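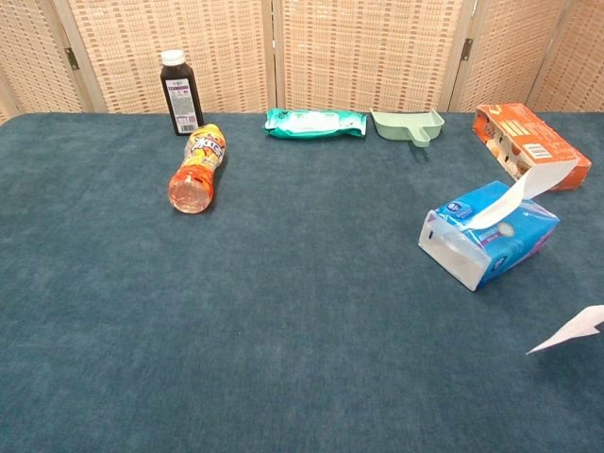

아피아 안크라를 만나러 간 건 10월, 해가 슬슬 짧아지던 때였다. 동아리 '무르쿠니네'의 작업실은 계단을 한참 올라가야 나온다. 나는 숨을 헐떡이며 들어갔는데 아피아는 인사보다 먼저 "신발에 흙 묻었으면 거기 매트에 좀 털어 주세요!" 하고 외쳤다. 첫 대면치고는 꽤 마음에 들었다.

무르쿠니네는 학생 6명이 꾸려 가는 로봇 동아리다. 올해 과제 이름은 '코미아'. 집에 흔히 있는 물건을 로봇이 집어서 제자리에 옮겨 놓게 만드는 프로젝트다. 솔직히 나는 로봇 동아리라고 하면 바퀴 달린 상자끼리 들이받는 대회부터 떠올리는 사람이라, 물건 정리라니 좀 심심하지 않냐고 물어봤다.

"다들 그렇게 말해요. 저희 엄마도요. 그런데 엄마한테 물티슈 한 팩을 젓가락으로 집어 보시라고 했더니 한참 있다가 '얘, 이거 어렵다' 하시더라고요." 아피아가 웃으면서 말했다. "병은 굴러가고, 물티슈는 잡으면 모양이 변하고, 종이 상자는 세게 쥐면 찌그러져요. 물건마다 성격이 있어요, 진짜로."

그중에서 제일 얄미운 물건이 뭐냐고 물었더니 대답이 바로 나왔다. 옆으로 누운 투명 페트병이란다. "서 있는 병은 그래도 얌전한 편이에요. 누운 병은 살짝만 건드려도 도망가잖아요. 처음엔 잡으러 갔다가 밀고, 또 밀고, 결국 탁자 밖으로 떨어뜨렸어요. 제가 주우러 다닌 횟수만 세도 운동이 됐을걸요." 청록색 천을 탁자에 깐 것도 그 무렵이라고 했다. 맨 상판보다 덜 구르고, 떨어뜨려도 소리가 작아서 아래층에서 올라오는 일이 줄었다나.

휴지도 만만치 않다. 봉지 포장 휴지에서 한 장이 삐죽 나와 있으면 로봇이 팩을 잡으려다 그 한 장만 물고 가 버린다. "한번은 로봇이 휴지 한 장을 들고 당당하게 목적지까지 갔어요. 프로그램은 성공이라고 떴고요. 그날은 다 같이 그냥 박수 쳤어요." 나도 그 얘기를 듣고 한참 웃었다. 지금은 옮긴 다음에 원래 자리를 한 번 더 확인하게 고쳤는데, 이게 또 시간을 잡아먹어서 팀 안에서 의견이 갈린다고 한다.

물건 고르는 기준이 궁금했다. 아피아 말로는 기준이라고 할 것도 없이 각자 집에서 굴러다니는 걸 들고 왔단다. 그래서 탁자에 짙은 갈색 병이 있는가 하면 음식 그림이 박힌 주황색 상자도 있고, 조그만 민트색 삽도 있다. 손잡이 달린 꼬마 쓰레받기처럼 생긴 삽인데 나는 보자마자 하나 갖고 싶어졌다. "그거 귀엽죠? 근데 납작해서 집기가 까다로워요. 귀여운 값을 해요."

대회 이야기도 들었다. '말로모'라는 교류전인데 팀마다 2번씩 기회를 받고, 심판이 물건을 그 자리에서 마음대로 늘어놓는다. 연습 때 외운 배치는 소용이 없는 셈이다. 무르쿠니네는 지난번 첫 시도에서 물건 4개를 옮기고 두 번째 시도에서는 시작하자마자 멈췄다. 원인은 덜 꽂힌 케이블이었다고.

"그때 너무 허무해서 말이 안 나왔어요. 집에 가는 버스에서 점검표를 썼는데, 맨 첫 줄이 '케이블 눌러 볼 것'이에요. 느낌표를 세 개나 붙여서요."

이번 목표는 대회 전까지 연습 1000번. 숫자를 듣고 내가 놀라니까 아피아는 오히려 태연했다. 수업 끝나고 둘씩 짝을 지어 조금씩 하면 된다는 것이다. 기록은 옆 학교 팀 '라리에'와 나눠 본다. 경쟁 팀한테 그걸 다 보여 줘도 되냐고 물었더니, 저쪽이 실패한 기록이 자기들한테는 제일 재미있는 읽을거리라고 했다. 라리에 쪽은 병은 잘 잡는데 상자에서 자꾸 헤맨다고 한다.

동아리에 들어오고 싶은 후배한테 해 줄 말이 있냐고도 물어봤다. (이런 질문은 꼭 하게 된다.) 아피아는 잠깐 생각하더니 코딩은 와서 배워도 된다고 했다. "저도 처음엔 반복문도 몰랐어요. 그보다 물건을 똑같이 다시 놓는 일을 지겨워하지 않으면 좋겠어요. 그리고 간식 당번 빼먹지 않기요. 이건 꼭 써 주세요."

그래서 썼다. 인터뷰가 끝나고 나도 젓가락으로 물티슈 팩을 집어 봤는데 세 번 다 놓쳤다. 아피아 어머니 말씀이 맞다, 어렵다!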